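Open Day at Rantala

Bezawit had been up since five, and she didn't care, because today they were letting people in! She took the early bus from Doluvov with her nose against the glass and got to the Rantala workshop before the doors opened. Over 65 people were already in line, stamping their feet and talking about robots.

Aarne Tikkanen let them in himself, grinning like a kid. "Come close," he said. "Closer than that! It's only going to put a strawberry in a drawer."

Only! Bezawit squeezed to the front, next to a boy who had come all the way from Sestuslow with his grandmother.

"What if it squashes it?" the boy whispered.

"Then we get jam," said Aarne, and the grandmother laughed so hard she had to hold on to Bezawit's sleeve.

The drawer was open. The arm came in over the desk, slow and careful, and the whole room went quiet (even the boy). Bezawit noticed she was holding out her own hand, finger and thumb a little apart.

"Go on," she said under her breath. "Go on, you can do it."

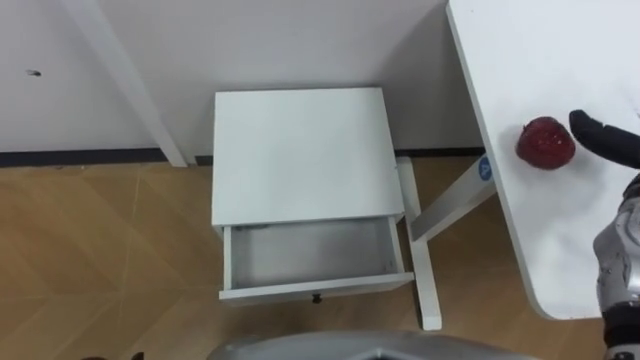 The Bus Home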